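Planning a Two-Arm Bench Before Buying It
Summer project report, August 4, 2022
Shagufta Qureshi, Garba Adeleke, Yannick Sabatier
Supervisor: Kiyoshi Miyazaki

1. What we were asked to do

The Lultwood lab wants a bench with two small robot arms for handling soft household items. Our job was to write the shopping list and the floor plan, and to do it before any money was spent. We were thrilled to get this one! Most student projects start with a pile of hardware that somebody else picked, and we got to pick (on paper, at least).

The test task was a pillow and a pillowcase. Cloth bunches, pillows squash, and both take up far more table than you'd think from looking at a plan drawing. So we set up the bench in simulation first – table, rail, arms, walls and all – and worked from there.

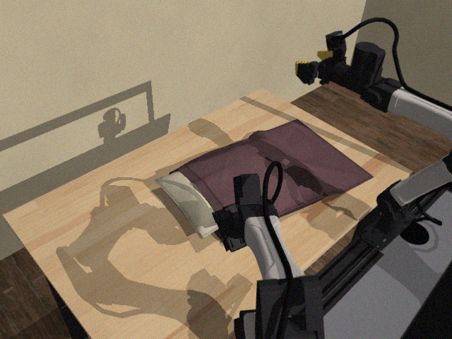
Our first question was how many arms to pay for. Garba argued for one arm and a fixed clamp, and we spent most of June going back and forth on it. A clamp is cheap, but it has to be moved by hand each time the cloth shifts. With two arms, one can hold while the other pushes, and they can trade jobs. We ended up recommending two, on a shared base, and we're happy with that choice.

2. Cameras

We had planned on a single overhead camera. Elias Tarawneh, who ran last year's project, told us to budget for a camera on each wrist as well, and he was right to push. The wrist view is great for checking how far apart the fingers are, but it loses the table the moment the arm tips up, so it can't be the only one.

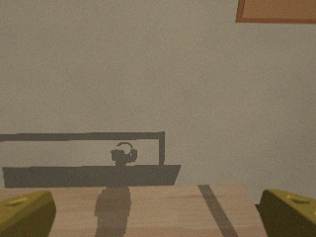 Figure 2. Wrist-level view in simulation, with the two yellow fingers at the lower corners and the wall behind the table.

Lighting went on the list after this. The arms throw hard shadows in the simulation and we expect the same in the real room, so we added two diffuse panels. They are a small line in the budget and Yannick would like it noted that he asked for them first.

3. Table and mounting

The mounting took the longest. Dakon sells a slotted rail that lets you slide each arm base along and lock it down, and Oyelaran offers fixed plates at a lower price. We want the rail. We changed our minds about arm spacing 13 times in simulation, and each of those changes would have meant drilling new holes in a fixed plate. 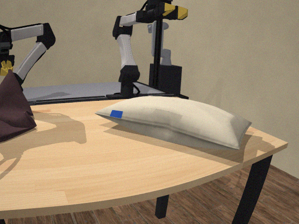

Table size matters just as much. A pillow and its case lying side by side need clear space between them, and then the arms need room to swing. Our first table was too shallow and we dropped it. We also suggest leaving 40 cm of free floor on the open sides so that a person can walk in and pick things up.

4. Cables

Cables were missing from our first budget completely, which is a bit embarrassing. Each arm needs a run from the gripper down to the base with enough slack for the wrist to turn. In our layout the left arm's thick black cable loops over the wrist and follows the pale forearm down past the lower joint, and the right arm's thinner one rises in a high arch near the gripper. We measured along those paths and then added 10 percent for spares. 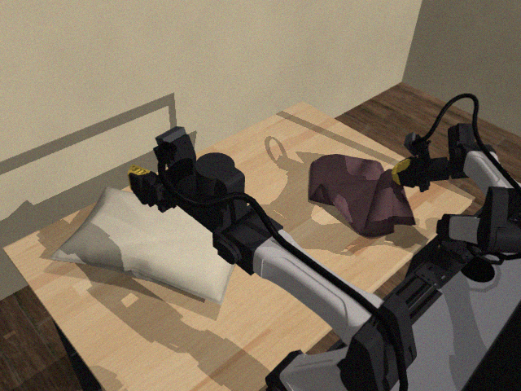

Spare parts are the last big item, and we think fingertips should be at the top of it. They are the part that rubs against everything the bench will ever handle. The ridged yellow pad on the left gripper is the style we'd like to order, with extra sets for both arms. We set aside $700 for pads, cable ties and clips, and spare pillowcases in a dark color that stands out against a light table.

5. Still open

Cladby has not sent a quote for the table yet. We also need to know if the room's floor is level enough for the rail, and Shagufta will check that with Kiyoshi before the order form goes in. The simulation files and the full parts list are in the project folder, sorted by supplier.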